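Recording Your First Demonstrations in a Simulated House

Welcome back! In the last part we got the house loaded and the arm moving under the hand controller, and if you made it through that, the hardest bit of typing is behind you. Now we get to the part I enjoy most, which is driving the robot around and saving what it does, so that the learning system has something to learn from.

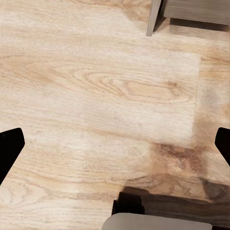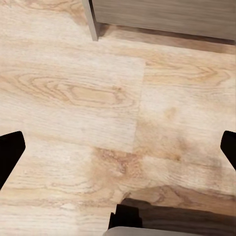 The first two views look down past the open gripper fingers at the floor; the next one has the arm up by the framed poster.
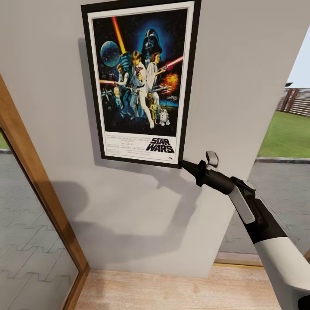 Written by the Siriwan tutorials desk
Filed under: Robot learning, Part 3
Reading time: one pot of coffee

What you need before you start

You should have the Cimen house scene open, the Voltero recorder installed, and a folder with plenty of room in it. Please make a fresh folder for each task. I once poured three tasks into one folder and spent a whole evening sorting them out again, and I would love to spare you that.

Open the recorder and look at the list of views. Turn on the downward view with the fingers in it and at least one that shows the arm from farther off. The close view is very good for the last little stretch before a grasp, but it can be a poor guide to where you are in the house. In the pictures from the close view you get floorboards, part of a gray piece of furniture, and not a great deal else to steer by. The wider one gives you the wall, the doorway and the paving outside, so you know where you stand.

Step 1: Pick one small task

Choose something you can finish in under 60 seconds. Moving the open gripper from a resting pose to a spot on the floor is a perfectly good first task, even if it sounds dull. Write the task down as one plain sentence and use exactly that sentence every time. "Move the gripper to the floor beside the cabinet" is fine. If you call it a cupboard in half of your recordings, you have given the system a puzzle you never meant to set.

Step 2: Check that the views agree

Before you press record, nudge the arm a little to one side and watch all the views at once. They should change together. If one of them lags, stop the recorder, open the Wemach bridge settings and set the delay to 2. Restart and nudge again. On my machine this cured it right away, though an older computer may want the picture size turned down as well.

Step 3: Record a practice run

Press record, wait a moment, do the task, wait another moment, and press stop. Those little pauses matter more than you might think – without them the example begins with the arm already in motion, and the system never gets to see how a run starts.

Go slowly, but don't creep. If you stop to think halfway through, that pause gets saved along with everything else. When I lose my nerve in the middle of a run I simply throw it away and start over (and I do still lose my nerve, quite often).

Step 4: Change the starting spot

Now do it again from somewhere else. Shift the base a little, turn the wrist, begin higher up. Two starting points can look very much alike from above and still be worth having. Compare the first two pictures: there is a gray furniture leg near the top of both, and pale wood grain with a big oval figure in it, but the furniture takes up more of the second one. Small differences like that are useful to a system that will have to cope with them later.

Do some larger changes too. Start with the arm near a wall, or where daylight and shadow fall differently. In the third picture the arm throws a big soft shadow on the wall under the poster, and I like to have a good number of runs with shadows in them.

Step 5: Sort as you go

After every run the recorder asks you to keep it or drop it. Answer right then, while you remember. My last sitting gave me 56 keepers, and by the end of it my thumb was quite ready for supper. For this task I aim for 300 in all, spread over several evenings.

Drop a run if:
the arm bumped something on the way
you paused in the middle
one of the views froze
the task sentence doesn't match what you did

Step 6: Play a few back

Pick a handful of saved runs and watch them from beginning to end, with every view open. Look at the fingers especially. If they are drawn open but the saved gripper value says closed, the two ends of the scale have been swapped, and there's a checkbox for that under Voltero's gripper tab. Fix it and export again. You won't need to record anything over, thank goodness.

Once the playback looks right, copy the folder somewhere safe before you touch anything else. Part 4 picks up with splitting the runs into a training set and a held-back set, so leave the file names just as the recorder made them.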